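Why Is That Table Stripy?

Tables, wood and a pair of glasses. Quick read for anyone aged seven and up. Bring a ruler if you've got one.

Look at a big kitchen worktop some time. Or a workbench. Sometimes the top isn't one colour. It's stripes! Honey, tan, a sort of biscuit colour, all in long thin lines. Nobody painted those. They're bits of wood, glued side by side.

It's called butcher block. Funny name. Butchers needed very tough tables for chopping on, so theirs were made from lots of pieces of wood stuck together. The name stayed, even for tables that never see a sausage.

Why not use one big plank?

Good question. Wood moves. Really! Slowly, so you'd never catch it at it. When the air is damp, wood soaks up a bit of water and swells. When the air is dry (heating on, December, woolly socks) it shrinks again. One very wide plank can bend while it's doing that. It might curl up at the sides like an old sandwich. Or crack.

Narrow strips glued together pull in different directions, so the whole top stays flatter. Also you don't need a gigantic tree. Short leftover bits can go in too.

Zawadi Nzioka makes tables at the Bincombe workshop. She lays all her strips out on the floor first and shuffles them about until she likes the pattern. Then glue, then clamps, then a long wait. Then sanding. Lots of sanding. "My arms go to jelly," she says. Her biggest top so far used 226 strips and she still finds sawdust in her shoes. 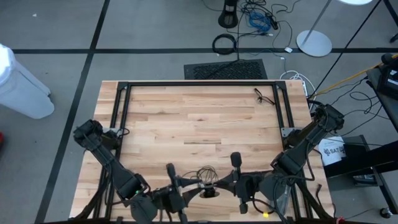

Stripes running from side to side, and a pair of glasses over on the right.

Now the glasses. Thin black ones, arms open. Easy to spot on pale wood, arnt they? Put the same pair on a black table and you could be patting about for ages.

That's called contrast. Dark thing, light background, your eyes find it fast. Light thing on light background, much harder. It's why a lot of words in books are black on white paper.

The parts of glasses that go over your ears have a proper name too. Temples! Same as the sides of your head, where they sit. And the see-through parts are lenses. Don't put glasses lens side down on a table, even a nice smooth one. Tiny bits of grit can scratch them. Fold the arms, lenses up, or best of all pop them in thier case.

Try it at home

You need: lolly sticks, PVA glue, a ruler, something heavy.

Lay 30 lolly sticks side by side on baking paper. Glue the long edges. Push them together. Another sheet of paper on top, then a heavy book. Leave till tomorrow. Mini tabletop! Colour a few sticks in with tea first if you want stripes. Cold tea please, and ask a grown-up.

Next time: why do some chairs wobble?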